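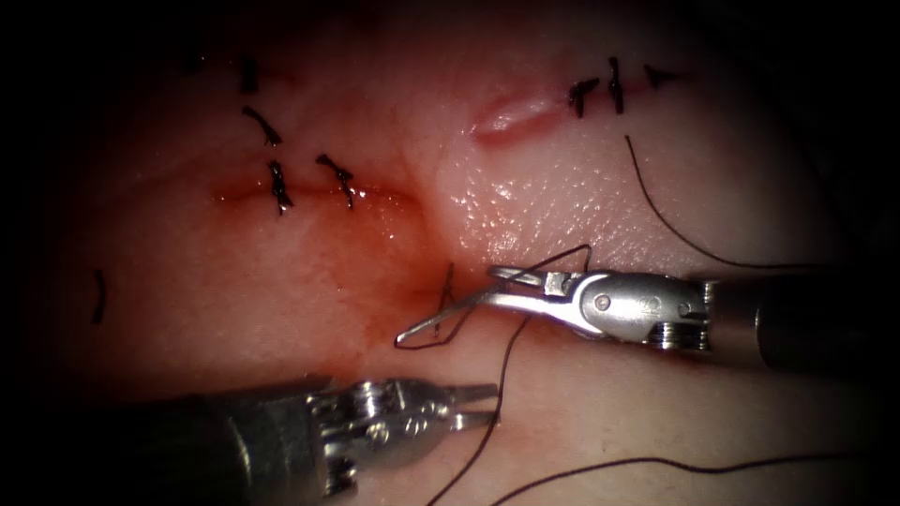
Needle loaded, second instrument open, upper-right incision still open.

Suture pad surface wear and knot spacing
Board: Dry Lab and Bench Skills
Started by padkeeper_16, 7 August 2025

padkeeper_16
Looking for numbers on pad life. We run Wenico two-layer pads, pale pink, with precut incisions. Interrupted stitches, black braid, three throws per knot. The surface holds up for the first session. After that the needle entry holes start to tear toward the cut, and the next stitch has to go in further out to hold. At present I retire a pad after 36 stitches. The Wenico leaflet gives no figure.

Second question, on spacing. I have been leaving the old knots in place and moving along the pad. Does anyone cut them out first?

tworight
36 is low for a two-layer pad. Tearing toward the cut usually means the bite is too shallow or the pull is up and across at the same time. Try 5 mm from the edge and tension parallel to the surface. I get two full sessions per side out of a Trimetti pad with the same thread.

hollis_bench
Disagree with tworight on the cause. 5 mm is generous on a short cut and the edges will roll. Pads dry out on the shelf, and a dry top layer tears whatever the bite. Store them flat in a sealed bag with a damp cloth. I had a box from November that tore on the first stitch. Soaked overnight, the rest of the box was fine.

padkeeper_16
Bags are sealed, no cloth. Will try it. Bite is 3 to 4 mm at the moment.
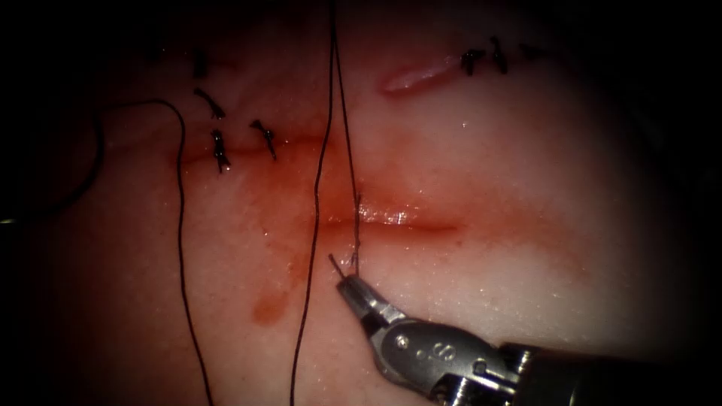

Spacing first, then the thread. On a practice pad I want the gap between stitches equal to the bite, so 4 mm and 4 mm, and I judge the row before I judge any single knot. Old knots are useful for that. The two sitting side by side on the long incision give me a reference for where the next one goes in the open part to the right, so I would leave them until the cut is closed. What I would change is the loose thread. A long strand wandering down the left of the pad past the incision will get picked up with the tail sooner or later, and then you have a knot with three legs. Cut it and take it off before the next pass.

tworight
Agree on loose thread. Disagree on leaving knots. If they stay in you cannot see whether the holes underneath have torn, and that was the original question. Photograph the row, cut everything out, inspect, write the count on the back of the pad.

quillback
Chauhan sells a pad with a mesh under the top layer. More than 300 stitches on mine and the holes are still round. It is stiffer than I like and blunts needles, so I would not give it to a beginner. Batholm has a mesh version too, softer, but I have only used one.

hollis_bench
Mesh pads hide bad technique. You can pull up as hard as you like and nothing happens. Fine for knot drills, poor for closure.

quillback
Most of what people do on these pads is knot drills.

hollis_bench
Then use a hook board and save the pad.

padkeeper_16
Cutting out means losing the reference, leaving in means not seeing the holes. I will split it: leave the row until the incision is closed, then photograph and cut out. On tails, what length? I have been trimming short and some of the knots look as if they could slip.

tworight
3 mm for braid on a pad. Longer if you want to pull them later with forceps.

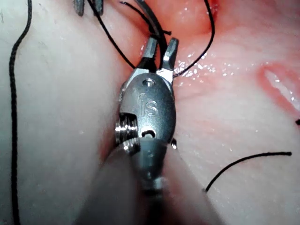

Small knot just above the jaw tips, short tail to the right.

quillback
3 mm is fine if the throws are square. If they are slipping at that length, look at the throws before you change the tails. Two in the same direction gives you a granny and no tail length will fix it.

padkeeper_16
Possible. I will check direction on the next row. Ordering 2 of the Batholm mesh for knots and keeping Wenico for closure. Will post counts.

hollis_bench
Post the storage method with the counts or they mean nothing.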